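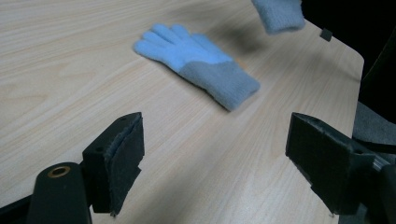 Why did the left gripper keep reporting closed when it wasn't? The width sensor had slipped on its shaft, and every reading after that was 2 mm too small.

I found it on Thursday, going through the log from the glove-and-basket task. The arm that learns from these runs had started stopping short on soft things. It would close on the cuff, decide it was done, and lift with nothing in it. I blamed the Clallari training script first and lost most of a day there.

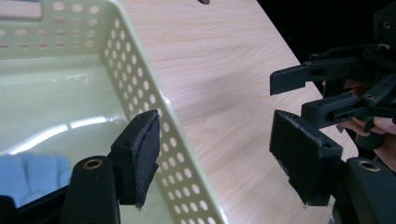

Trương

The pads were my second guess. The edges are fraying, and fuzzy knit catches on them, so I swapped a pair. Same error. Then I closed the left gripper on a gauge block and watched the number. It was wrong before I let go.

The set screw was loose. I tightened it, put thread locker on it, and zeroed both sides again.

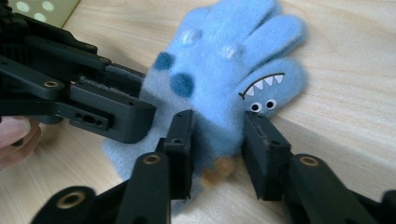
Shark glove, both grippers in on it.

I threw out 28 runs. A further 40 from before the slip look fine and I'm keeping them. The Rivthorpe set has 1000 in total, so it's a small loss, but I should have had a zero check at the start of each session. I do now. It takes a minute.

Comments
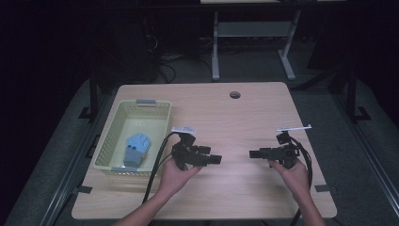 Skarent: Check the right one too. Mine went on both sides within the same month, and the second one drifted so slowly I missed it until June.

Anonymous: Which thread locker? The strong stuff got into my bearing.

Trương: Medium, a tiny drop. Right side reads fine so far.

Reply | Older comments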